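Trails & Parks > Mountain Regions > Vindwood Crater

wolleyhiker
Planning Vindwood rim in December. North side road open or no? Ranger page hasnt been updated. Two days max, want the rim plus the crater floor.
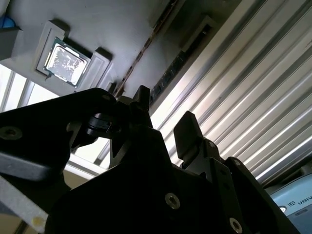

Also is the Bellamy hut still taking walk-ins, or bookings only now.

rzamora
Road was open Monday. Ice past the last bend. Floor in one day is a slog, over 2,000 ft down and all of it back up.

gerkora419
Disagree, not a slog. Did it before lunch. Start at 6 am, take the east gully.

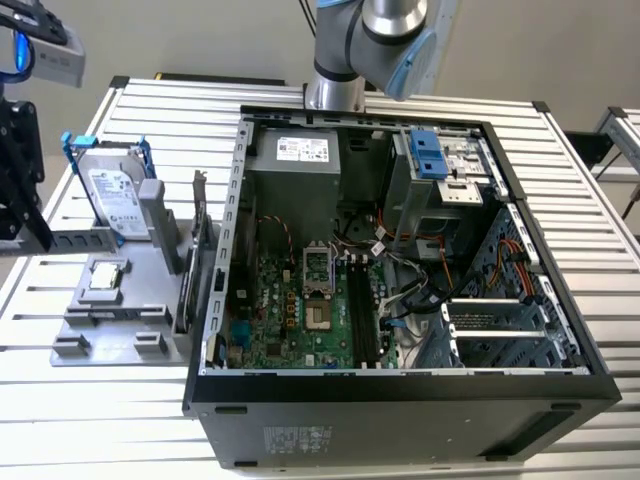
Re: east gully

rzamora
East gully is loose rock, please dont send people down there in winter. Use the Wolley path. Longer but theres an actual trail.

gerkora419
Been fine every time I went. Path is boring, no views til the spring. 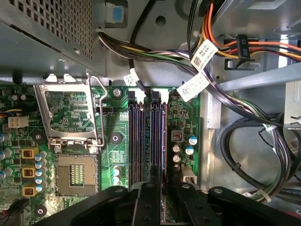

wolleyhiker
Is there water at the spring in winter?

rzamora
Usually a trickle, carry your own from the hut. And hut is bookings only, ask for Roscoe Greenberg.

wolleyhiker
ok thx, taking the path

Contact us | Copyright Vindwood Trail Forum | Back to top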